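## 4.2 Changes in Task Allocation at the Edmont Site

Before the grippers were brought in, staff at Edmont handled every step of the basin work by hand. Each worker prepared the counter, moved the cloths and paper towels, and signed off on the result. Under the new arrangement, two-fingered grippers do the picking and placing, and staff set up the work area and decide when a piece has to be done again (Figure 2).

The change was felt most in the order of the working day. Feven Shiferaw, shift lead during the study period, reported that new staff learned the setup quickly but were slower to judge when to step in. Experienced staff had the opposite difficulty. Several continued to correct small errors that the written procedure allowed them to leave alone, and their logs show more interruptions per shift as a result. The Clondel site used the same procedure, but its staff rotated between setup and review, and complaints about monotony were less common there.

Of the 600 shift logs collected, 465 were complete enough to be coded. Soft materials accounted for most of the notes in the free-text field. Workers wrote that a folded cloth and a crumpled one called for different handling, and that the procedure treated them as the same item.

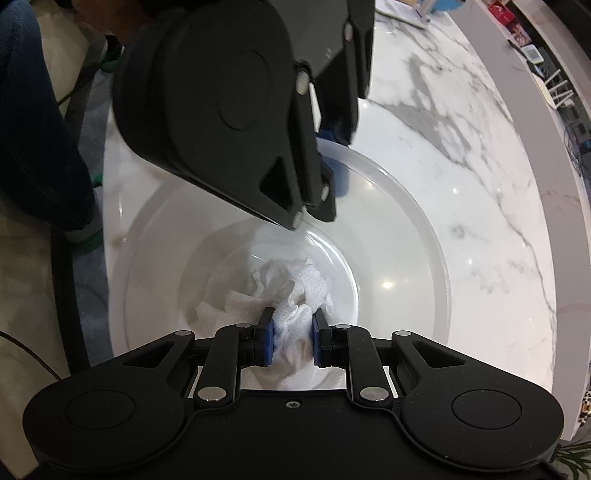 **Figure 2.** Handling of a crumpled white paper towel or cloth over a round basin, with two grippers at the counter.

Pay grades at both sites were left unchanged in April, although the review task had been added to the job description. Staff raised this point in interviews more often than any concern about job loss. Section 4.3 considers how the two sites responded.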